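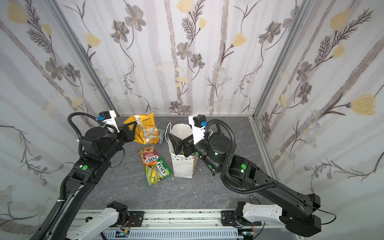 Mal-soon Ban told me to eat a real breakfast before the Plindard open day, as the samples don't come out until the very end and the tour is longer than the flyer makes it sound. I did not listen! By the second hallway I was starving and the whole building smelled like toasted sesame.

Plindard makes crackers and puffed rice snacks, and once a year, in June, they let the public in. You get a hairnet, shoe covers and a sticker with your group color (I was in green, the slow group, with all the strollers). They let in 200 people per session, and we started in the oven hall, where the main oven runs at 407 degrees and you can feel it from the doorway. Our guide had to shout. I caught maybe half of it, mostly the part about how the dough rests overnight and how humid days ruin everything.

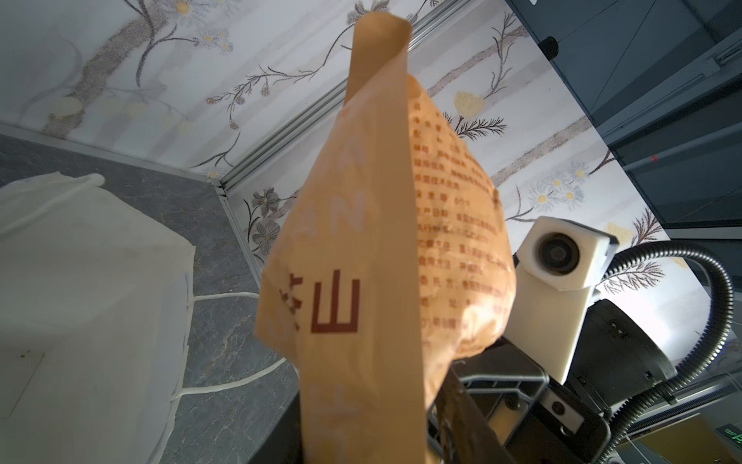

The packing room was my favorite stop, mostly because it was cooler. They talked a lot about air, and how long a cracker stays crisp once you've opened it. I asked about the brown paper kind, the sort you roll and twist at the top until it's a skinny little tube, which is how I close everything at home. Fine for a day or two, the guide said, then get a tin. I have since bought a tin (Lombardi, on sale, dented lid).

After that came the warehouse, with 1,890 pallet spots and one very loud forklift, and then finally the tasting table. The seaweed ones were gone before green group got there. I'm still a bit sore about it, but the black pepper rice puffs made up for a lot.

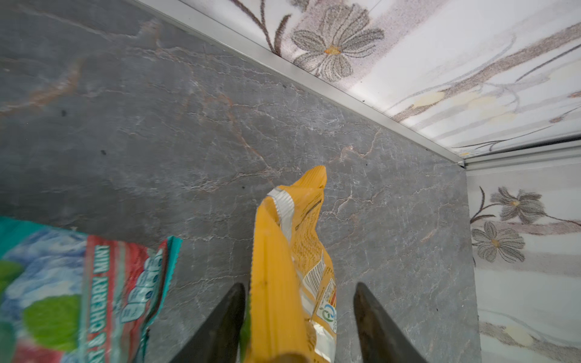

Deok-su Song wrote in to say the seaweed ones are in the gift shop too, on the low shelf by the register, and cheaper than at the supermarket. Well, now I know! Parking is in the lot behind the Lekis building, and the walk over takes five minutes with a stroller.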